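Workshop tips: looking after a small telescope at home
Tip sheet 1208, last looked over 2019-01-01

We get more letters about telescopes in the dark half of the year than about anything else on the bench, and I suppose that makes sense, with so many of them coming out of wrapping paper and going straight into the garden. I've kept mine in the shed at Drerndale for a good many winters now, so what follows is mostly what I've learnt by getting it wrong first.

Start with where it lives. A telescope likes to be stored somewhere dry and close to the outdoor temperature, and a shed or unheated porch does very nicely as long as the roof is sound. If you bring it out of a warm sitting room the air inside the tube will wobble for a good while, and Jupiter will look like something at the bottom of a stream. Put it out before your tea and it will be ready when you are.

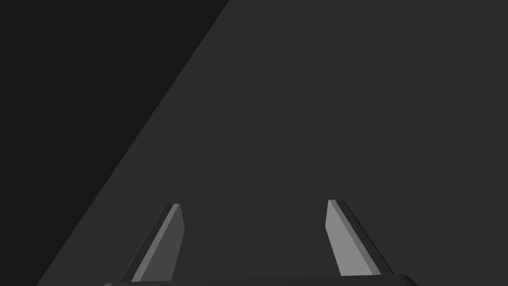
Should I put the caps on as soon as I bring the telescope indoors?
Leave them off until any dew has dried, with the tube pointing slightly downwards so that dust doesn't settle on the glass. Then cap both ends and put it away. Caps fitted over a damp lens shut the moisture in, and that is how you end up with spots.

Cleaning is the next thing people ask about, and my advice is to do a great deal less of it than you want to. A little dust on a mirror makes hardly any difference to what you see. A scratch is there for good. Use a rubber puffer first, then a very soft brush with no pressure behind it, and go on to a lens cloth only if there's a fingerprint on the eyepiece that you truly can't live with. Never use window spray or the corner of your jumper (I have done the second, and I still think about it).
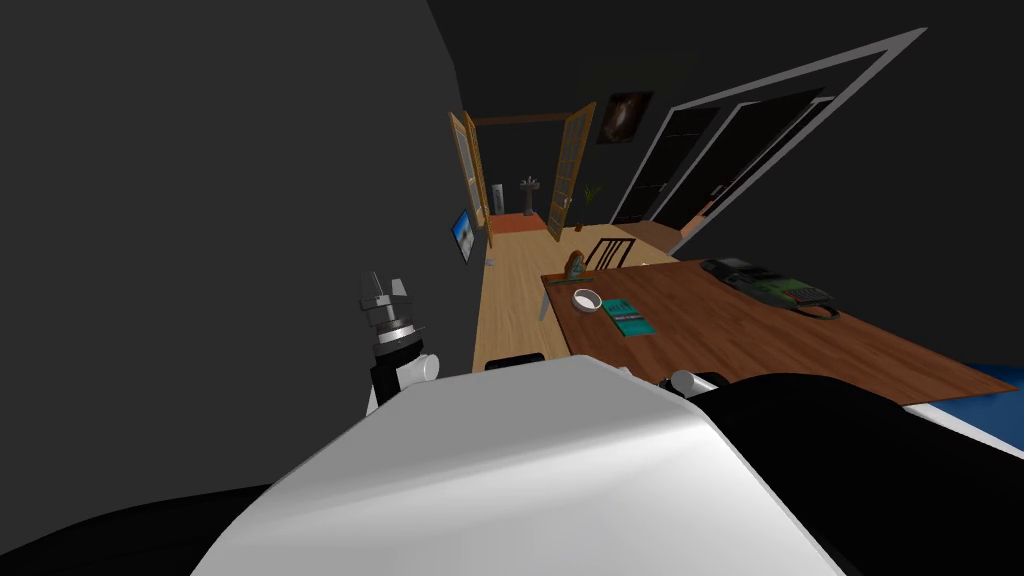

For the brush itself, I keep one in a clean jam jar with a lid, well away from the paint brushes, and it does no other job. The Venter puffer I bought at the same time has lasted just as well, though any decent one from a camera shop will do. Give it a couple of squeezes into thin air before you point it at anything, in case there's grit in the nozzle.

Now, tripods. A wooden one creaks as the weather changes, and the leg bolts want a nip up every October before the good nights begin. Do them finger tight and then a quarter turn with the spanner, no more. Metal legs need very little, only a wipe after use and a dab of light grease on the threads. If yours shivers each time you touch the focus knob, hang a bag of sand from the middle. It's an old trick and it costs next to nothing. 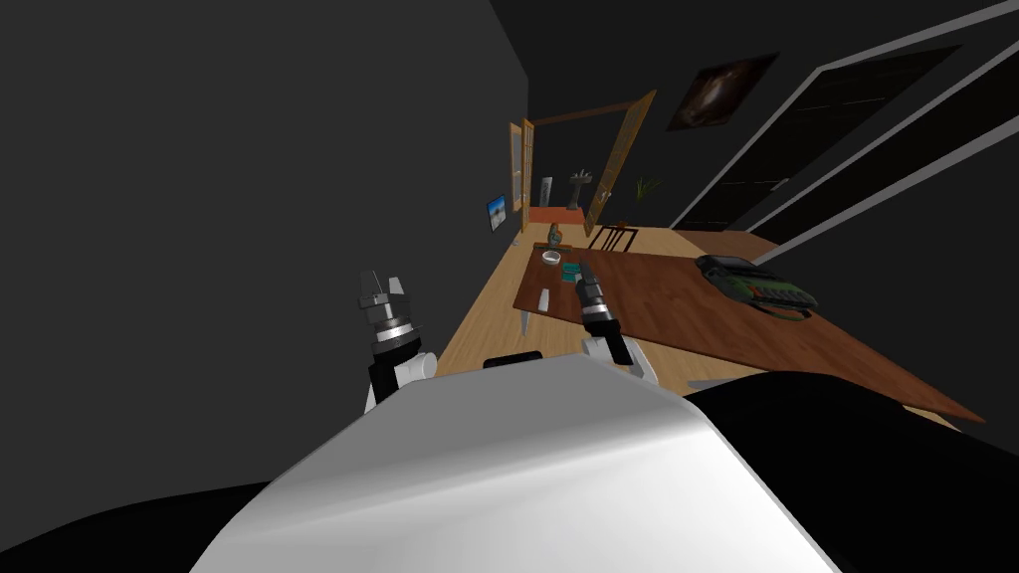
Two-armed white robot beside a table, computer render.

A red torch is worth making for yourself. Take an ordinary small torch, cut 2 circles of red sweet wrapper to fit the lens and hold them on with a rubber band. Your eyes take their time getting used to the dark and one flash of white light sends you back to the beginning, so warn the family about the kitchen blind as well!

For eyepieces I use a biscuit tin lined with foam. I bought mine as a Stostix offcut, 9 inches square, and cut the holes with a bread knife, which goes through foam far more neatly than scissors do – slow strokes, and let the knife do the work. Label the lid in large letters, as you'll be reading it by that red torch.
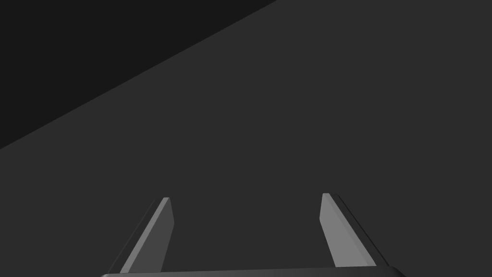
Picture credit: Vudano

Lining up the finder is a daytime job. Choose a chimney or the top of a pylon well across the valley, get it in the middle of the main eyepiece, then turn the little screws until the finder agrees. Keep well away from the Sun while you do it, and leave the caps on whenever you walk off. Check it again on a bright star after dark – mine always needs a tiny nudge – and make a note of which way you turned the screws.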